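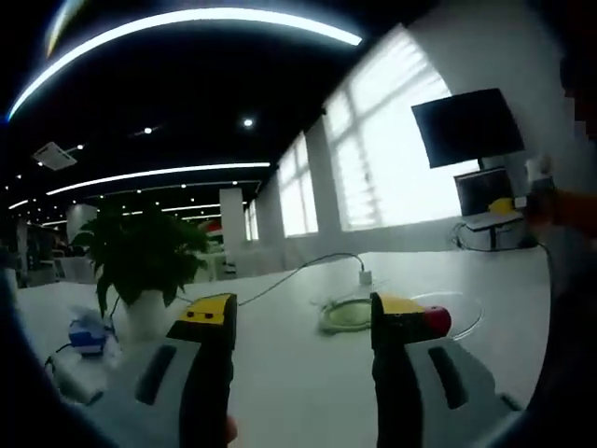 Pickering Introduces Clela Shared Tables for Small Offices

White worktop range comes with a planter and a cable kit, and ships to US customers from March

14/02/2019 — Office furniture maker Pickering today announced Clela, a range of long white tables made for offices where several people work at the same surface and few of them have a desk of their own.

Clela tables come in three lengths and one finish, a plain white top that wipes clean with a damp cloth. There are no drawers, no dividers and no fixed power units. Buyers choose the length, the leg height and whether they want the accessory kit.

"We spent a long time looking at what people keep on a shared table," said Freya Rowbotham, head of product at Pickering. "It's chargers, tape, a plant, the lid of something. Most of that is going to stay there whatever you sell them. We wanted a top that is big enough to hold it and still leave room to work."

The company tested early versions of the table with 210 office workers before settling on the final sizes. Participants asked most often for a deeper top and for a simple way to deal with charging cables. The deeper top is now standard on all lengths. For cables, the accessory kit includes a set of clips that press onto the back edge and can be moved by hand, with no screws or adhesive.

The kit also includes a white planter made by Jinia, sized for a leafy houseplant and fitted with a felt base so that it can be moved along the table without marking the surface. Plants are not included. A shallow tray for tape, caps, adapters and other small items completes the kit and can be bought separately.

The first customer for the range is Pronov, a design studio that has replaced its individual desks with Clela tables in its main workroom. The studio had been using a mix of desks left over from two earlier offices, none of them the same height.

"The room gets a lot of daylight and the old desks made poor use of it," said Jamie Pickering, managing director of Pickering. "Pronov pushed two of the long tables end to end under the windows and left the rest of the floor open. They put the tables together themselves in a morning — the legs bolt on with one tool, and it comes in the box."

Replacement tops will be sold on their own, so that a worn or damaged surface can be changed without buying new legs. Tops and legs are packed in separate cartons and can be carried up stairs by two people.

Pricing and availability

Clela tables will ship from March. The longest table in the range is priced at $1355 with standard legs. The accessory kit is optional on every size. Pickering has planned a first production run of 3000 tables across all three lengths, and orders will be filled in the order they are received. Delivery to ground-floor addresses is included in the price. Offices ordering more than one table can ask for a single delivery date.

Fabric and color samples are not offered for this range, but a sample of the white top can be requested from the Pickering sales office at no charge.

About Pickering

Pickering designs and makes tables, shelving and storage for small and mid-sized offices. Its products are sold directly and through independent dealers.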